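Chapter 4
Planning and Paying for the Work Cell

In this chapter you will learn:
how to list the costs of a small robot cell before you ask for a price
why the parts around the robot need their own line in the budget
how to compare two offers that do not contain the same things
when it is better to wait one more budget year

4.1 The price on the first page

When a school or a small company decides to buy a robot, the discussion usually begins with the arm. People compare the reach, the payload and the color of the brochure. After some weeks one number is chosen, it is written in the request, and the request is signed. Then the arm arrives, and there is no money left for the table it should stand on.

The training center at Westow had this experience with its first cell. The plan had one line for the robot and one line called "other," with 600 dollars in it. The second line had to pay for the bin, the mounting plate, the lights, the practice parts, the cables and the safety training. It was used up by the second month, and the cell stood still until July.

The purpose of this chapter is to help you write a better second line. We will call it the task budget. It contains everything that the robot touches, everything that holds what the robot touches, and the hours of the people who must prepare it.

4.2 Begin with the task

Before you ask any supplier for a price, write down the task in one or two sentences. "Sorting" is too short. "Put blocks of different shapes into matching holes in a board, inside a bin with walls" is already useful, and a supplier can answer it. From such a sentence you can see that you need a bin, a board and a set of blocks. You can also ask the questions that cost money later. How much space must the arm have between the walls? Will a block stand up by itself when it is released? What happens with a block that ends up on the floor of the bin, behind the board?

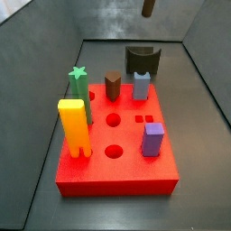
Mebrat Berhe would put the practice parts first in every budget, before the arm is even discussed: you can change a supplier in a week, but if your blocks do not fit your holes, you have bought a very expensive lamp. Buy two full sets, and keep the second one closed in its box.

This is strong advice, and not every buyer can follow it. A smaller step is to ask for one sample set during the offer period. Most suppliers of training material will send one, although some ask for a deposit. Try every part by hand in its hole. If a person must push or turn it many times, write this down, and plan extra hours for setup.

Foam boards are a common choice for a first cell -- they are light and quick to replace. Harder boards may keep their shape longer, but a gripper that comes down in the wrong place can then be damaged. In your budget, a cheap board that you replace often and a costly board with a spare gripper finger may come to nearly the same sum. Calculate both.

4.3 Two offers for one cell

Okell and Shakya were both asked to quote for the same sorting cell. Okell offered a complete package for 4,000 dollars, without the arm, with the bin, the lights and one day of training. Shakya gave a lower price, but the training was sold by the hour and the bin was not included. Bushra Marwat, the buyer, made a table with 9 rows, one for each thing the cell needed, and wrote "missing" where an offer was silent. She then asked both firms to fill the empty places. One of the answers added over 200 dollars for delivery alone.

You will build the same kind of table in Section 4.5. Leave the cells empty when you do not know the price. A guess looks the same as a real number after two weeks, and your manager will treat it as one.

Key terms in this chapter: task budget, practice parts, spare set, offer period, setup hours.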